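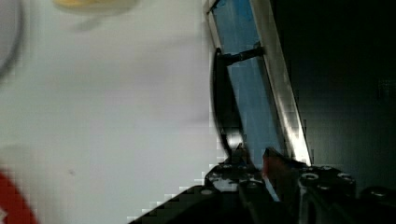
*Gripper finger against a pale surface, close up. Photo: Lallevine*

**FOR RELEASE Sun 28 May**

# Lallevine to Publish Open Record of How Women Are Named and Quoted in Lerneck News

LERNECK – Lallevine, the nonprofit newsroom that covers women's lives in the Lerneck area, will make its first full record of local news coverage free to the public this week. The record, called Ojo, covers 3,308 news items published or aired by local outlets over 90 days. It notes who was quoted in each item, how that person was introduced, and whether the person's age, marital status or clothing was mentioned.

In 434 of those items, a woman was quoted as an expert or as someone speaking for an organization. Items in which women were quoted only as relatives, neighbors or bystanders are listed separately and can be searched the same way.

Lallevine started the work last December after readers wrote in about coverage of a school district hearing. Several women had testified at the hearing, and most of the reports that followed gave their first names only. Two of the outlets later corrected their stories. Readers asked if the problem was common, and the newsroom did not have an answer.

"We had opinions about it, and so did everyone who wrote to us," said Ritva Valtonen, editor of Lallevine. "What we didn't have was a list. Now there is one, and people can check our work line by line."

Each item was read by two people working separately. When they disagreed, a third reader made the call, and the disagreement was kept in the record. Items that could not be settled are marked "open" and are left out of the totals. Wire stories, sports scores and paid notices were not included. Opinion columns were included but can be filtered out.

Haiyan Xiong, who led the reading team, said the hardest cases involved titles. Some reports gave a doctor's or professor's title in the headline and dropped it in the text. Others did the reverse. The team decided to log every mention, so a single item may show more than one form of a person's name.

"Somebody reading quickly sees one name and moves on," Xiong said. "We had to go back and look at all of them. It was slow, and we changed our rules a couple of times in the first weeks. The old rules are posted too, with notes on what we changed."

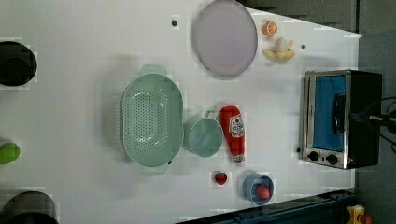

The record will be posted in two forms: a searchable page for general readers and a plain spreadsheet for researchers, students and other newsrooms. There is no charge and no sign-up. Anyone may reuse the material as long as Lallevine is credited and changes are noted.

Ojo does not rank outlets or give them grades. Names of individual reporters have been removed. Every outlet in the record was sent its own section before release and was given time to point out errors. Corrections received in that period have been made, and later ones will be added on the first working day of each month.

The project was paid for by a grant from the Ollusard Fund, which supports local reporting. The fund did not see the results before the outlets did and had no part in choosing what was counted.

"We pay for the work and then we stay out of the room," said Pantelis Rallis, program officer at the Ollusard Fund. "If the numbers had come out differently, the grant would have been the same."

Lallevine also looked at its own stories, which are included under the same rules. Its newsroom found cases where it had described a woman's family in the first paragraph when the story was about her job. Valtonen said the newsroom's style guide has been updated and the new version is posted with the record.

A second round of reading is planned for December and will add radio call-in shows, which were left out of the first round for lack of transcripts. Mingxuan Dong, who manages the data, is looking for readers who speak a language other than English and can work from home a few hours a week. Training is paid.

Local outlets that want help using the record can ask for a one-hour session at their own office. Guangming Tian, Lallevine's training editor, will run the sessions through the summer. They cover basic style questions, such as second mentions and job titles, and how to build a wider list of sources.

### About Lallevine

Lallevine is a nonprofit newsroom based in Lerneck. It publishes a weekly roundup of news about women, along with original reporting on work, health, schools and the courts. It is supported by readers and grants and does not accept political advertising.

### Media contact

Mingxuan Dong, Lallevine press desk. Interviews with Ritva Valtonen and Haiyan Xiong are available on request, by phone or at the Lerneck office.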